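Stosero Facilities — notes for users of the shared refreshment point, July

1/ Colleagues are reminded that hot drinks service resumes on Monday. The July order is 500 paper cups, supplied by Rokier. Cups awaiting use should be kept upside down on the table.
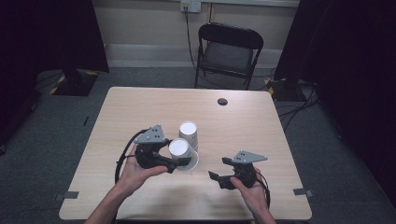 2/ Stacking
Please nest cups rim down and keep each stack straight. A tall stack should stand well away from the table edge.

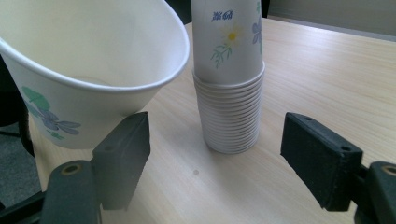

Floral-print cups, nested rim down.

3/ Cups are to be turned upright only when a drink is about to be poured. Any cup with a bent rim should go in the paper bin — please do not return it to the stack.

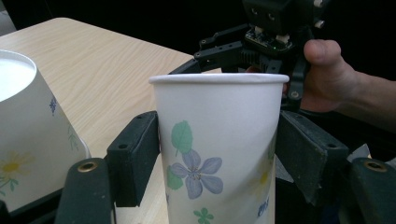
One cup upright, with its leaf and flower print.

4/ Requests for further supplies should be sent to Marlene Vieira on extension 136.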